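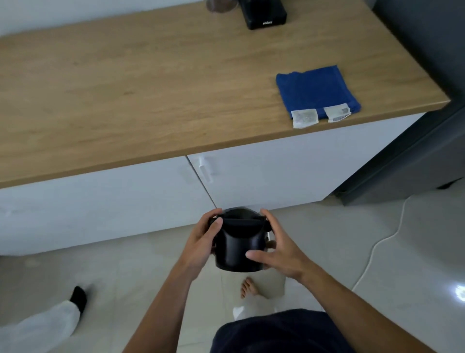 February, 19:40, second entry

Kettle on, save file open, back to the grain problem in Stirnunum. For anyone picking this notebook up cold, it's our little city builder, and the town on the test map is Dridwood, which has been starving on me all week for no reason I could see. Population 2,793 when I loaded it, six granaries, all of them showing stock, and still the houses by the river kept slipping back down to shacks.

I followed one market trader for ages (rather soothing, I must say) and she walks straight past the nearest granary and off to the far one by the docks. Gemechu had a hunch it was the road check and I think he's right - the path cost is being read before the bridge is counted, so anything over the water looks closer than it is. I've moved the bridge step up in the order and run the save again from the same point. The river houses held for 19 game months this time, and then I stopped because I wanted my tea. 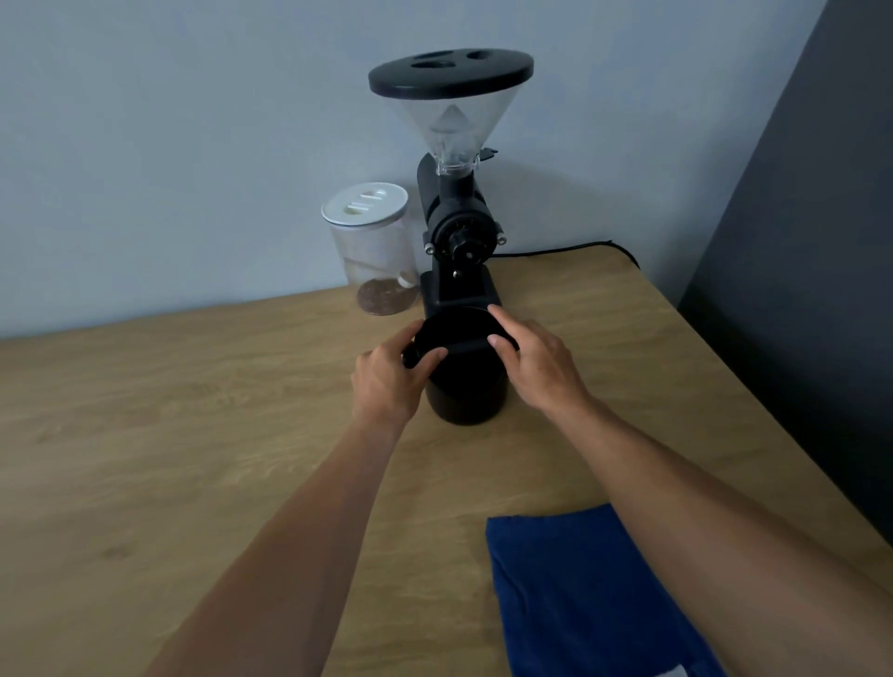

Does the change break old saves? Only those made before the bridges were reworked, and they load fine once the roads are redrawn by hand.

Still to do: try the same thing on the Borkowska map, where there are two rivers and a very silly hill. I also want to look at the wage slider, which jumped to 143 when I dragged it quickly and then wouldn't come back down. Gemechu, if you get to that before me, my notes on it are in the Grurer folder, near the bottom, under the bit on taxes.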